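Sokberg Community Pantry – Welcome Box Project
Progress report to the Datley Fund, May 2022

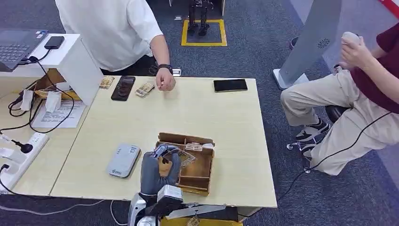
Summary

Work on the welcome boxes is on schedule and within the grant. We have settled on a divided cardboard box, tried it with several mixes of small packets, and packed and sent out 415 boxes to date. The remaining boxes will be packed before the end of July. One change to the contents is explained below and we would like the Fund's agreement to it.

What the box is for

The boxes go to people who have just moved into temporary housing in Sokberg and the villages on the Wolik side of the river. Most arrive in the evening, after the shops have closed, and the rooms they are given have a kettle and very little else. The box gives them something to eat and drink on the first night and the next morning. It also holds a printed card with bus times, the opening hours of the pantry and the number of the housing office.

Choice of box

In our application we described a plain carton with everything loose inside. We packed the first batch that way and had complaints. Small packets slid under the larger ones, and two households told us they had not found the sugar or the tea until days later. Some biscuits were broken.

We have since moved to a brown corrugated organiser box with thin cardboard partitions. Each kind of packet has its own compartment, so people can see straight away what they have been given. Packing is slower to learn but quicker once the order is known, and a missing item shows up as an empty section before the lid goes on. The partitions are supplied flat and slot together by hand. They are a little flimsy – we have had a few tear at the slots – and we now order spare sets.

The new boxes come from Pattinasarany, who also supplied the plain cartons. They took back the unused cartons and credited us for them.

Packing

Packing is done at a wooden table in the back room of the pantry. Packets are put in first, starting with the smallest, and the printed card is laid on top. We tried filling all the boxes with one item and then going round again with the next, but people lost their place when they were interrupted. Completing one box before starting another has worked better.

There are 18 people on the packing rota. Sessions last two hours, with a break, and we no longer run them on the same day as the main food delivery. The room was too crowded and twice we had pantry stock mixed in with box stock.

Contents

The contents are mostly as agreed: tea, coffee, sugar, soup, porridge, biscuits and a small savoury snack. The soup has been the least popular item. Many of the rooms have no bowl or pan, and we should have thought of this earlier. We propose to replace it with a second snack packet and a fruit bar. The cost per box would stay the same.

We have also been asked for phone chargers. This is a fair request, as the housing office now sends nearly all its messages by text, but we can't meet it from the present budget. We have left it out of this stage and may come back to it in a later application.

Spending

We have spent £2123 of the grant on boxes, partitions, contents and printing. Printing cost more than planned because the bus timetable changed after the first cards were done and we had to reprint. Contents came in slightly under, mainly through buying tea and sugar by the case. No money has been moved between budget headings.

Delivery

Boxes are collected from us by the housing office and left in the rooms before people arrive. At the start they were sometimes left at the reception desk and not handed over. We raised this in our regular call and it has improved, although the Wolik building still has no one on the desk at weekends. We now keep 6 boxes in a locked cupboard there.

Problems still open

Storage is tight. Flat boxes take up little room but made-up ones do not, and we can only pack as many as the housing office can collect that week. We are asking about a dry store on Datley Road.

The labels for allergens need to be clearer. At present people have to read the back of each packet, and the print on the smaller ones is hard to make out. A single list on the printed card would be simpler – we will add it at the next reprint.

Next steps

Pack the remaining boxes using the revised contents, if agreed.
Reprint the card with the allergen list.
Collect feedback slips from both buildings.
Send the final report and accounts after the July packing sessions.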